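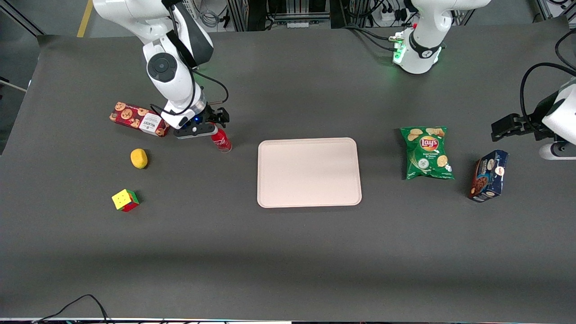
## August 20, 2025: clearing the snack table, both arms

Good session, writing it up while I still remember the order of things. The question for the month is still the one Yuzhen put on the whiteboard: can the pair do a chore that a person in the house would bother to hand over? We picked "put the snacks on the tray." It's a small chore, but it has nearly everything in it that makes kitchens hard. Cans are slick, bags are soft, boxes tip, and a tray is something both arms want to reach at the same time.

Layout is the Skornholm list, unchanged: Coke can, cookie box, lemon, cube, pink tray in the middle, sour cream and onion Lay's, dark blue cookie box. Tray starts empty. Each arm works its own side first, and neither crosses the tray unless the planner asks for it.

### Can

The can is the one I'd now call solved, at least on a clear table. The right arm comes down beside it with the fingers open, closes, lifts straight up, and sets it on the tray standing. I love watching this one! In the spring we were knocking it over so often that Corina swapped in a full one just for the weight. The fix was dull (lower approach, slower last stretch, wait for the force reading to settle before lifting) and it has held up all week.

One thing to watch: with the cookie box lying at a slant, its right end sits very close to where the gripper comes down. The planner treats the box as a little smaller than it is. I padded the collision shape by 6 mm and the approach still works, so leave that in.

### Cookie boxes

Red box, lying on its side: fine if the arm takes it across the narrow dimension, bad if it goes for the ends. It chose the ends on 2 tries today before I locked the grasp angle. I'd like to take that lock out again, because nobody's kitchen is going to come with a locked grasp angle.

Blue box on the other side is tilted, and the left arm seems to enjoy that. The fingers come in from the right, find an edge, and go. Corina thinks the tilt helps us and wants the box flat next time to see. Agreed.

### Chips

So the bag. This is where the excitement is for me, because a month ago I would have told you to leave chips out of any demo. The Jusavham grasp model picks the top seam now instead of the fat middle, and the left arm carried the bag to the tray 3 times without crushing it enough to hear. On the next attempt it pinched only the very corner, the bag swung, and it landed half on the tray rim. Yuzhen says that counts as "on the tray" for a person. I say a person would nudge it over. We should write down what counts before we argue again.

### Lemon and cube

Lemon rolls if the first touch is off center. Same as ever. Cube is easy except when it's rotated so the fingers meet it corner to corner, and then it spins out and ends up somewhere new, which at least gives us a fresh start position for free.

### Can it do the chore yet?

My answer is yes for this table, with one of us standing by, and I mean that happily. A year ago I wouldn't have put the word "chore" in the title. What it can't do is notice that a job went a bit wrong and tidy up after itself. A kid would push the bag in from the rim without thinking. Ours reports success and parks.

It's also slow. Last full run was 359 seconds from start to both arms parked. Most of that is waiting: the left arm holds still whenever the right one is over the tray, even when there's plenty of room. The Berton scheduler is supposed to let them overlap, and I'd rather try that than speed up any single motion.

### Next

- Blue box flat, everything else the same (Corina).
- Take out the grasp angle lock on the red box and log which way it chooses.
- Overlap test with the Berton scheduler, chips and can only to begin with.
- Agree on a rule for "on the tray" and put it on the whiteboard.
- Ask Hsieh for the softer finger pads. They quoted October, see if we can get one pair sooner for the lemon.
- Left wrist: I heard a faint click on the return move. Check the cable run before the next long session.

Yuzhen, your log from the bag runs is in the shared folder, I renamed it so it sorts with mine.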